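The Jivdale Open Day is a yearly robot show held each October by Pekow, a small automation workshop. I've gone 4 times and I still love it! Visitors book a 20-minute slot, and most of mine went to the Flisex chess demo, which runs in a simulator on a big screen (bring a snack, the line gets long). The arm has six joints, and you can ask the staff to slow it down. 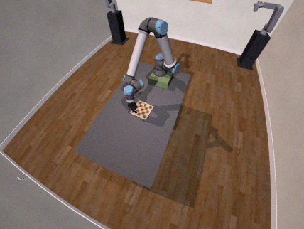
The simulated arm at the chessboard, gripper over a dark piece in the corner.

Entry is free.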